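# The town that gave up wrapping its fruit

Shoppers in Toltow used to leave the market with their arms full of thin plastic bags. Apples went in one, onions in another, and the lot went into a larger bag with handles. Most of it was in the bin by teatime.

The change began with the price of rubbish collection. The market company, Mnguni, pays by weight for everything left behind when the stalls pack up, and two winters ago the bill went up sharply. Traders were told in February that their pitch fees would rise by 78 pounds a year unless the waste came down. Plastic is light, but it was being thrown away with food still in it, and mixed loads cost more to clear.

The first plan was paper. It lasted one wet spring. Damp paper bags gave way on the walk to the bus station, and the greengrocers ended up doubling them, so the cost of each sale went up. Two stalls went back to plastic without telling anyone.

The second plan was slower and has stuck. Mnguni stopped free bags altogether and asked a local shop, Itia, to run a lending stall by the north entrance. Shoppers pay a deposit of one pound and take a string bag, a jar or a tub. They get the pound back when they return it, or they keep the thing and lose the pound. Itia bought 600 bags and 1,000 jars to start with, on a loan that has since been paid off.

Plenty of people took the bags home and kept them. The stall had expected this and had priced the deposit to cover it. What it hadn't planned for was the washing. Jars came back with oil in them, or lentils stuck to the bottom, and the one sink behind the stall could not keep up. For most of the first summer the jars were driven across town to a school kitchen after lunch and driven back the next morning.

Dry goods were the harder part of the job. Fruit and vegetables can be tipped straight into a bag, but rice, flour and beans need something with sides, and they need to be weighed twice. The refill shop, Hevel, opened on the corner of the square that autumn. It sells rice, oats, pulses, washing powder and vinegar by weight, and it takes the market's jars as well as anything clean that people bring from home. The scale prints a label for the empty container first, and the till takes that off.

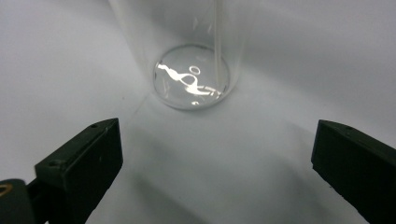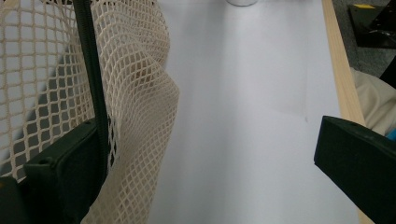
One regular customer writes that the double weighing put her off for months: I thought I would hold everyone up, and the first time I did. Now I weigh my tubs at home and write the number on the bottom in marker pen, and I am out of the door faster than I was at the supermarket. She adds that the lentils are dearer than the packet kind and the oats are cheaper, and that she has stopped trying to work out which way it balances.

The prices are a fair complaint. Hevel buys in sacks, but it doesn't buy enough of them to match a chain. Its vinegar and washing powder come out cheaper than the branded sort, while nuts and dried fruit are well above. The shop puts the supermarket price on a card beside its own, even where the comparison does it no favours. Staff say this has cut down on arguments.

There are other limits. Netting is no good for soft fruit, and raspberries and plums are still sold in cardboard punnets. Small potatoes fall through a bag once it has stretched. Older shoppers find jars heavy, particularly those who come by bus, and several stalls now keep light tubs under the counter for them. Meat and fish are outside the scheme and still come wrapped.

The stall logged 3,892 returns in its first full year. Mnguni says the collection bill is back below where it was before the increase, and the planned rise in pitch fees was dropped. The school kitchen no longer washes the jars, as a second sink was put in by the north entrance over the winter.

The next thing to be argued over is the bread. The bakers want to keep their paper, which they say is needed for crusts, and the market company would like them to charge for it. A trial of cloth bags is due to start on two of the bakery stalls after Easter.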